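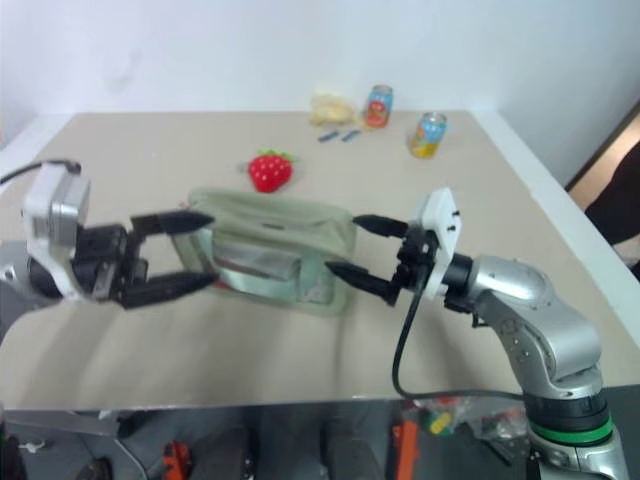
Small kitchens, long tables: ten minutes with Nkechi Oyewole

Nkechi Oyewole is late and so am I. She has flour on one sleeve, a phone in each hand. The supper club she runs out of the old Jedside hall opens in April and she'd like to be done with me before the bread delivery. Fine. We talk standing up.

First question, why a supper club. She groans.

"I was cooking for 700 people a day in a hospital. Soup, mash, soup. I was good at it, I'm not ashamed of it. But I never saw one person eat. I saw carts go out and carts come back."

So she quit. Then eight months of doing not very much. Some catering, a wedding that went badly ("the lamb, don't ask about the lamb"), a stretch in a bakery with Kvido Malý, who now makes all the bread for the club. He got her the hall, too. Knew somebody who knew the landlord.

The hall is long and thin and cold. One gas stove, four burners, and one of them sulks. No walk-in. A fridge from Preson that hums so loud they unplug it during speeches — her word, speeches. There's a talk between the main and the dessert, ten minutes, anybody can sign up. Last month a man spoke about bees and went over by half an hour.

"People said cut him off. Why would I? They were all still sitting there."

What does the menu look like? Short. One soup, one main, one sweet thing. No choices, apart from a meatless plate which she says she spends more time on then the other one. She plans it the night before off whatever came in. Cabbage, mostly, this time of year. Beans. Smoked fish when Juraj Bednárik has some to sell, which depends on his mood and his truck.

"I do a fish stew with tomato and a lot of pepper. My mother's, more or less. She'd say less."

Her mother comes up a lot. Taught school, cooked on weekends, wrote nothing down. Nkechi has tried to get the recipes out of her over the phone. No luck. "She says, put salt until it's right. I say, how much. She says, are you a cook or aren't you."

I ask about money because you have to. Tickets cover the food and the rent and she pays two people, Kvido and a dishwasher. Herself, some months. The first round of dinners sold 184 seats and she cried in the parking lot. Then she went back in because the rice was on.

Would she ever open a real restaurant? Long pause. She looks at one of the phones.

"Noel asks me that." Noel Ambrosio, her business partner, handles the bookings and the arguing. "He has a spot picked out. Big windows. I went and looked at it. I stood where the kitchen would be and there was a wall in front of me, floor to ceiling. I said no, I'd be back with the carts."

At the hall she cooks at one end and the tables start six feet away. Kids wander over. Somebody always wants to stir something. She lets them, mostly. Not the frying.

Advice for anyone cooking for a crowd the first time? She's already moving to the door, the bread is here.

"Make the soup the day before. Buy more onions than that. And sit down for five minutes before they come in, eat someting, or you'll be horrible to everyone."

Dinners run twice a month, doors at 6:30 p.m. Bring a sweater.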